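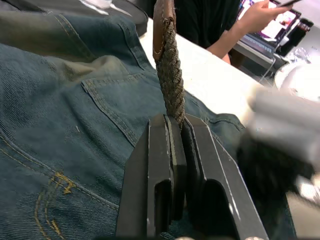
Okay, denim thread. I have put this off since the weather turned and my closet door no longer shuts, so you're all coming with me.

The rule in my house is that jeans and shorts get sorted twice a year. Last time I skipped it and ended up owning three pairs that don't go past my knees. Great use of a shelf.

Step one for me is always the belts. I never take them off when I undress. I just drop the whole thing on the chair and walk away, and then in October I go looking for my one good brown belt and it's still threaded through a pair of shorts at the bottom of a bin.

A braided one is the worst for this. The weave grabs on every single belt loop on the way out. If you pull from the buckle end you'll be there all night. Undo it, find the plain end, and feed it BACK a couple of inches at a time with your other hand flat on the waistband.

(I learned this after ripping a loop clean off a pair of Darko jeans. Eight years I had those. I still think about them.)

Also please stop washing jeans with the belt in. I know some of you do it. My brother does it and then asks why his belt smells like a wet dog.

Checking pockets comes next, back ones too. My best find ever was a folded twenty. My worst was a lip balm that had been through the dryer.

Speaking of back pockets, I have a real soft spot for fancy stitching. The curvy gold kind with little zigzags, very early 2000s mall. I went off it for ages and now I can't get enough. If a pair has good pocket stitching it gets an extra season from me, even if the fit is only so-so. Don't argue, it's my closet.

Shorts are harder. I get attached to shorts.
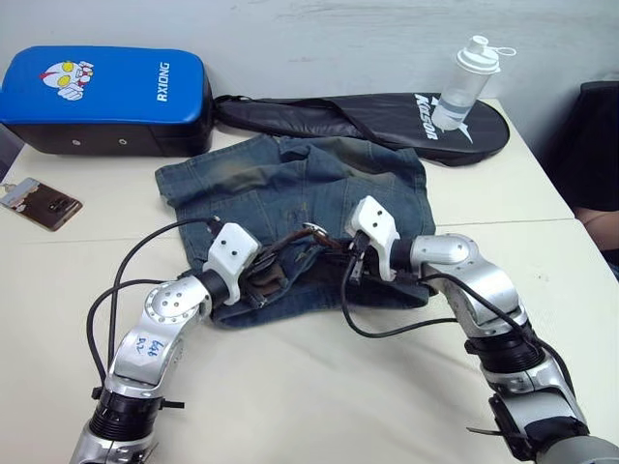 Photo: Cengiz Sezer

See, a pair like this I would never give up. Blue denim with those yellowy faded patches across the top and a brown leather belt that's been worn dark. You can't buy that. Well, you can, Mistix sells them pre-faded for 92 dollars, but it's not the same and the yellow always looks like somebody spilled tea.

Belt comes out before you fold, by the way. I used to leave it in "so they stay together" and all you get is a lump in the middle of the stack and a buckle digging into whatever is on top.

How I fold shorts, since somebody asked last time: button them, zip them, lay them face down, smooth the pockets from the outside. One leg over the other. Then waistband down to the hem, once. Done. If the crotch sticks out in a little triangle, tuck it in before the second fold.

Jeans are the same thing except you fold in thirds after the legs are together. I stand them up in the drawer like files. My mom thinks this is ridiculous and stacks hers flat, and then she has to dig to the bottom every morning, so.

Do it on a table!! A bed is too soft and the creases go everywhere. I use the kitchen table after I've wiped it down and let it dry. Crumbs get into denim seams and live there.

Belts get rolled, buckle on the inside, and go in a shoebox. Leather ones get a quick wipe with a damp cloth first and then a night out on the counter. I had a tin of Flivent balm for the really dry ones but I've lost the lid and now it's mostly a hard yellow puck — still works if you warm it up in your hand.

Do not hang a braided belt from the buckle. It stretches. Ask me how long mine is now.

My piles are keep, mend, give away, and "ask my sister." The last one is always the biggest. She took one look at it this afternoon and told me to get rid of all of it, so I've moved it to keep.

Mend pile is two belt loops and a hem. I've been saying I'll fix that hem for so long that the thread I bought to match it has faded too.

Give-away pile goes in a Vamo bag by the front door, where I'll step over it for a month. If it's still there by Halloween somebody please yell at me.

Someone in the replies wants to know about freezing jeans to clean them. I tried it once. They came out cold. Wash them inside out, cool water, hang them by the hems and leave the dryer out of it.

And another person says belts should be stored hanging, no exceptions. For flat leather, sure, if you have the hooks. I have one hook and it's got a bathrobe on it.

Sweaters next weekend. I'm already dreading the itchy ones. Send me your moth tips, I'll take anything except mothballs.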